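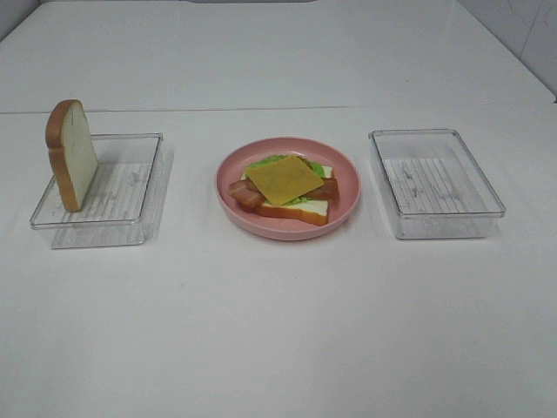
Demonstration gathering (we mostly just say "demos") is the job of collecting worked examples for a robot to learn from. A person steers the arm through a task, the cameras and joints get logged, and that one go is called an episode. I've been doing it at Dillby since May, so forgive the chatty entry!

Our sandwich task, named Flandar by Montserrat Beltrán, uses toy food: bread, lettuce, bacon and cheese stacked on a pink plate, with a clear tub on either side. When the cheese is on and a slice of bread is still standing in the left tub, there's one layer left to go, and it's the one I fluff most (bread tips over if you so much as breathe near it).

A set is usually 191 episodes, of which we kept 114 last time. Ladi Omoregie throws out anything with a long pause in it – quite right too, as the model will happily learn to dither. Small shifts in where the plate sits are welcome, and I nudge mine every 16 goes.

See also: Drivlow, the folding task.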